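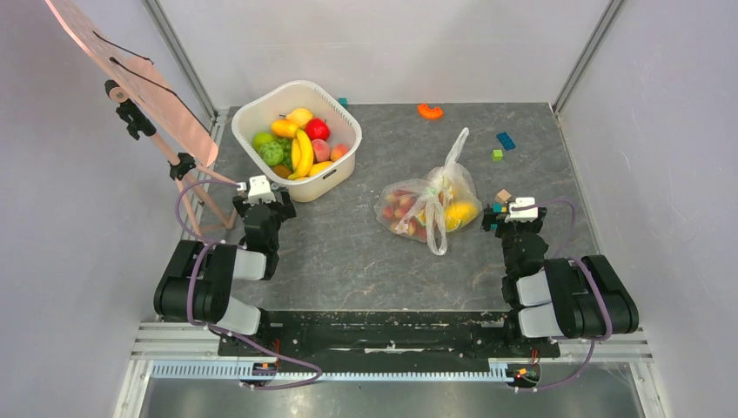 Tuesday, trial day 4

Got in at 7 and had the Hullik running before the coffee was done. Startup is the best thing about this kit so far. Both arms homed on the first try, which they did not do yesterday.

The plan for today was the grocery routine that comes with the Prurkel package. Fruit goes from the bag to the white basket, one arm steadying and the other picking. I kept the basket at the back left, at an angle, with the bananas and the peaches and the rest piled in it, and put the plastic bag over on the right with the small red fruits and the yellow one inside. The blocks stayed out on the surface behind it. The sales sheet says clutter is fine and I want to know if that is so.

Ran it 11 times before lunch. It finished 7. Of the 4 it did not finish, three were the bag. The right gripper closes on the film and not on the fruit, and then the software thinks it has something and carries on. The other was a lemon that rolled off the pile and ended up against the back wall, where neither arm could get at it. I put that one down as my fault for stacking too high.

Thin plastic is going to be the sticking point. The manual gives it two lines and tells you to lower the grip force. I did that after lunch and the bag slipped out instead. Wrote to Ondton support and got an automatic reply with a ticket number, 977. Will see if a person answers tomorrow.

Other notes. The purple cables are longer than they need to be and I would like a clip or two to keep them close to the arms. The padded covers do their job but they are bulky, and the right one hangs out past the edge of the surface, so I have to walk around it. The dark stone pattern on the work surface is easy on the eyes under the lights.

The Lò kit we tried in June was slower and needed a plain background, but it told you when it had missed. The Hullik does not. I would trade some of the speed for that.

Wiped the surface, parked the arms, left at 4. Tomorrow I want to try the same routine with a paper bag, and cut the pile in the basket down by half. Need to buy more peaches.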